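Progress report to Brinkmann, 21 January 2019
Project Hundlow: teaching household tasks with hand-held grippers

Work since the last report has gone into collecting two-handed demonstrations. The bathroom set is complete at 986 demonstrations, taken by 15 operators. Each operator holds a gripper in either hand and does the task directly, with no robot in the loop. The white cubes with square markers are used to work out where each gripper is relative to the other. The main task is handling a cloth on the rim of a freestanding bathtub. 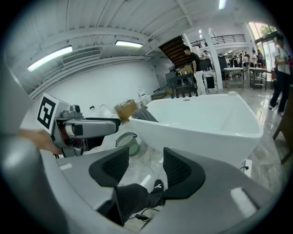 Kerstin Vogler has asked whether a showroom is too open and too busy to stand in for a real bathroom, and whether the policy will fail once there are walls close on both sides. She would like to see a small-room test before any more money goes into the bathtub task.

We agree that the test is needed and have moved it ahead of the kitchen work. Talley has offered 2 small bathrooms for it.

On the method itself, the change to report is in how we line up the two grippers' paths. We used to align each to the room map separately, and errors added up when the hands worked close together.
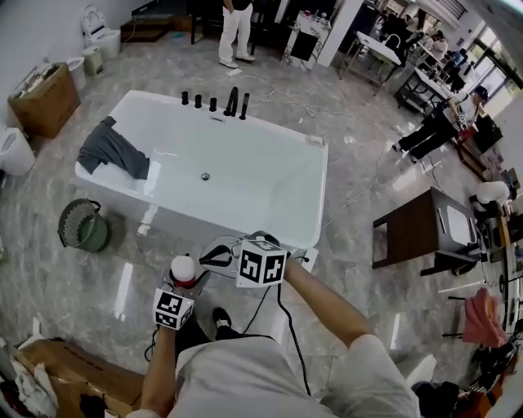
We now solve for both paths at once, using the markers whenever one gripper's camera sees the other's cube. Rejected demonstrations fell to 26 in the full set. Most of those were lost when an arm blocked the markers for too long.

Still open: the Prornent export tool drops the gripper width on long recordings. We have a workaround and expect a proper fix by April. Spending is on plan.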